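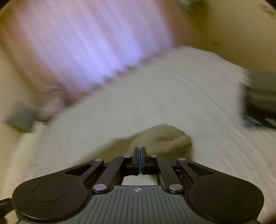
I have been told, again, that the trick to putting laundry away is to fold it standing up. Little parcels, on their ends, like files in a drawer. Fiorella Pagano swears by it and has lent me the book, and she is not someone who lends books lightly, so I gave it a fair go on Friday.

My doubts started with the first chapter, which wants you to clear a "calm surface". I don't own one. I own a bed, and so does most of the country. The book then says to sort by fabric weight, and I'd like to meet the person whose pants and pillowcases were getting mixed up because of weight.

Anyway. Towels: fine, they fold however you fold them. Shirts: the parcels stood up for as long as I was looking at them. Anything soft and beige simply goes back into a lump, and I have decided to let it. A fitted sheet took me 12 minutes with the diagrams propped open, and the result was the same wad I usually make in one.

There is also a matching set of drawer dividers, the Zostholm, which the author mentions on what feels like every other page. £58 for some slats. I measured our drawers and they don't fit, being old drawers with opinions of their own about width.

And I don't believe the claim that you'll save hours. Hours from what? I wasn't spending hours. I was spending a bit of the evening with the radio on, and I quite liked it.

I'm keeping the towel fold. Fiorella can have the book back before the end of November, and if she asks, the shirts are still standing.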